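Plallthorpe Residents' Board > Home and Garden > Computers, Phones and TV
Topic: Keep the old tower going or give up on it?

marrowfat
Member
Posted 11/03/2018
I have a desktop PC that I use for letters, the allotment accounts, scanning old photographs and a bit of browsing. It has started switching itself off. Sometimes it runs all afternoon, sometimes it goes after ten minutes. No warning and no blue screen, just off, as if the plug had been pulled.

I took it to Gallemeck on Bendgate and they wanted £45 just to look at it, parts extra. The lad on the counter said at that age I would be better off with a new one and showed me a machine at £491. I don't really want to spend that. I also don't want to spend £45 finding out that I need to.

So what would you do? I can use a screwdriver but I have never done anything inside a computer beyond hoovering it.

saltbox
Regular
First thing, don't hoover it. Static. Use a soft paintbrush and a can of air, outdoors if it's bad, and hold the fan blades still while you blow at them.

Second thing, switching off dead like that is either heat or the power supply nine times out of ten. Neither is expensive.

Lower Lane
Regular
I'd take the shop's advice. I spent two winters nursing an old desktop along, a part here and a part there, and when I added it up I could have had a decent laptop. It still died. You also have to think about what it costs to run, an old tower with a big monitor left on all day is not cheap.

saltbox
Regular
That depends entirely what parts you were buying. He might need no parts at all.

Lower Lane
Regular
He might not. I'm only saying set a limit before you start. Mine would be the price of the inspection, so £45, and after that walk away.

marrowfat
Member
I'm a she, but never mind. The limit is a good idea, I'll do that.

It gets switched off every night so I'm not worried about the electric.

teasel_and_twine
Member
Is it plugged into an extension lead? Ours did the same thing and it was the lead. One of those long ones with a switch for each socket, and the switch had gone weak. I had bought a new power supply before I found it out. Try it straight in the wall for a few days and change nothing else.

gannet
Moderator
Good suggestion. Please try one thing at a time, marrowfat. People change the lead, clean the fans and reinstall Windows all on the same day and then have no idea which of them did it.

While you are at it, BACK UP YOUR PHOTOGRAPHS. Do that before anything else on this page. External drive, copy everything across, open a few of the files on the drive to check they open, then unplug the drive and put it in a drawer.

marrowfat
Member
Photographs are on a drive already, done last September. I'll do them again tonight as I have scanned a lot more.

It is on an extension lead, yes. The lamp is on the same one and never goes off.

teasel_and_twine
Member
Lamp draws next to nothing. Ours had a lamp on it as well and that was fine.

ploughman's
Regular
Before anyone orders anything, look in the event log. Press the Windows key and R, type eventvwr, then Windows Logs, then System. Find the time it went off. If you see Kernel-Power 41 it only tells you the power went without a proper shutdown, which you know, but have a look at what came just before it. If there are disk errors all over the place that's a different conversation.

marrowfat
Member
Looked. Lots of Kernel-Power 41. Nothing about the disk that I can see. There are 1613 entries in the list and I'm not reading them all.

ploughman's
Regular
You don't need to. Filter by Error and Critical on the right hand side. If nothing mentions disk or ntfs you can leave it.

saltbox
Regular
Get a temperature program on there too. There are several free ones. Leave it open while you're working and see what the processor says. If it's creeping up and up and then the machine drops out, it's heat. If it drops out stone cold five minutes after breakfast, it's power.

Lower Lane
Regular
Or it's the board, in which case you've had it.

saltbox
Regular
Or it's the board. Yes.

marrowfat
Member
Update. Went straight into the wall socket on the other side of the room, with the desk dragged over and my husband complaining. It stayed on for two days and then went off again twice in one evening. So not the lead, or not only the lead.

Temperature was going up quite a lot before it went. I have it written on the back of an envelope somewhere. It was well above what it was in the morning.

saltbox
Regular
Heat then. Side off, get the dust out of the cooler, and look at whether the fan on the processor is turning freely. If it's the original paste under there it'll be like chalk by now. New paste costs a few pounds and a tube lasts for years.

The order I do it in:

Shut down, switch off at the wall, pull the mains lead out. Hold the power button in for a few seconds. Lay it flat on something hard, never on carpet. Side panel off. Touch bare metal on the case before you touch anything else, and keep doing it. Take a photo on your phone of where every cable goes. Undo the cooler screws a bit at a time, corner to corner. Twist it gently to break the seal, don't pull straight up. Clean off the old stuff with isopropyl and a lint-free cloth. Small blob of new paste in the middle, cooler back on, screws corner to corner again. Plug the fan back in. People forget the fan.

gannet
Moderator
Agree with all of that except I would say warm the machine up for ten minutes first, then shut it down. The old paste lets go more easily.

wickerwork
Member
I've been following this as I've got much the same job coming up. Mine's an ex-office tower that came from a house clearance the far side of Plallthorpe, carried home on the back seat of the Honda with the belt round it. No faults, only slow. I want to put more memory in it before I decide whether it's worth a new drive as well.
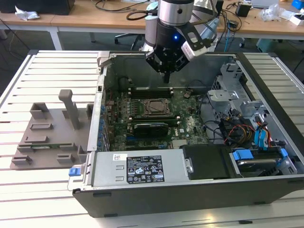 Do I have to fit memory in pairs, or can I just add one module to what's already there?

ploughman's
Regular
One extra module will normally work as long as it's the right type for the board, but a matched pair in the slots the manual gives you usually runs a little quicker. Check the maximum the board will take before you buy, and push each module down until the clip clicks.

wickerwork
Member
Thanks. I'll look up the board number. If a pair isn't silly money I'll get a pair.

Lower Lane
Regular
If it's only slow, the drive makes more difference than the memory. I say that as the person telling everyone to buy a new one. An SSD was the only thing I put in mine that I didn't regret.

teasel_and_twine
Member
Seconded. Ours went from making a cup of tea while it started up to not having time to sit down.

ploughman's
Regular
Depends how much memory is in there to start with. If it's the bare minimum it'll be swapping to the disk all day and a new drive only hides that. Open Task Manager with your normal programs running and see how full the memory is. If it's nearly all used, memory first. If there's plenty spare, drive first.

wickerwork
Member
Will do that tonight.

marrowfat
Member
Sorry to drag it back to mine. I have had the side off. There was a mat of fluff between the fan and the metal fins that came away in one piece like the felt under a carpet. I have kept it to show my husband as we don't have a cat any more and haven't for 18 months, and it is clearly the cat.

Haven't done the paste yet. I lost my nerve at the screws. Fan turns freely. Put the side back on to see how it goes.

saltbox
Regular
That's fine. Leave the paste alone if the temperatures have come down. No sense disturbing it.

Lower Lane
Regular
I'd do the paste while you're in the mood for it. If you leave it you'll be doing it in the summer when the room's warm and the thing's cutting out again.

saltbox
Regular
She's just cleared the blockage. Let her see what it does first. Gannet said one thing at a time and gannet was right.

Lower Lane
Regular
Fair enough. Different people, different ways. I wouldn't want to be in and out of it.

gannet
Moderator
One thing at a time, yes. Give it a week of ordinary use, marrowfat, and write the temperatures down in something better than an envelope. Also check where the case stands. If the back is hard up against the wall or it lives in one of those desk cupboards with a door, it's breathing its own hot air.

marrowfat
Member
It lives in a desk cupboard with a door.

gannet
Moderator
Take the door off.

marrowfat
Member
Door is off. Two screws.

Temperatures are well down in the afternoon and it hasn't cut out since, but I know it's early. I haven't spent anything yet except a can of air from the hardware shop.

ploughman's
Regular
Good. If it does go again while it's cool, suspect the power supply next. Get one from a proper make with the right connectors, and don't open the old one up under any circumstances. They hold a charge. Old one goes to the small electricals skip at the tip.

wickerwork
Member
Checked mine. Memory nearly full with only the browser and email open, so memory first. The manual for the board is online and it'll take double what it's got. Has anyone bought from Gallemeck for parts? I'd sooner pay a bit more and be able to take it back.

teasel_and_twine
Member
Parts are fine there, it's the repairs that cost. They'll swap memory if you keep the packet and the receipt. Go in with the part number written down, they don't keep a lot on the shelf and will try to order you something close.

Lower Lane
Regular
Park behind Bendgate and not on it, the bays at the front are 30 minutes now.

wickerwork
Member
Good to know, I'd have been caught there.

marrowfat
Member
A week today without it switching off. I'm going to leave the paste until it plays up again. If it gets to September I'll do it then, when the allotment's quieter, and I'll be back on here asking which way the screws go.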